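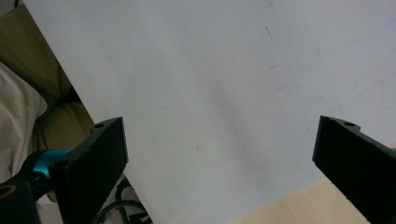 White sheet with scuff marks.

Forkness Knitting and Crochet Guild: Minutes of the Spring Meeting
Posted by Orathai Noiphan, 2020-05-07
2 min read

Minutes of the February meeting were read and approved with one correction. The sock workshop is for members and guests, so the words "members only" come out.

Yarn order. Chaimongkol has raised its minimum to 3,000 yards per color. Members want the heather gray and the rust but agreed the green did not sell. Motion to order gray and rust only, in worsted weight. Passed.

Blanket project. The Gimness shelter has asked for lap size this year. Squares are to be 8 inches after blocking, single crochet border, washable yarn. Several squares handed in last time were closer to seven inches and had to be edged again. The pattern sheet will be reprinted with the gauge at the top. Joining will be done by mattress stitch, as before.

Library. Two lace books are still out from last year. The Falloten stitch guide has a loose spine and will be taped. Request for more beginner mitten patterns noted.

Sock workshop. Limited to 4 tables. Bring size 1 double-pointed needles or a long circular. Heel flap will be taught first, short-row heel if time allows. Fee unchanged.

Other business. Question on whether members may sell spinning fiber at the fall table. Held over to the next meeting.

Meeting adjourned. Minutes taken by Orathai Noiphan.

3 comments
8 shares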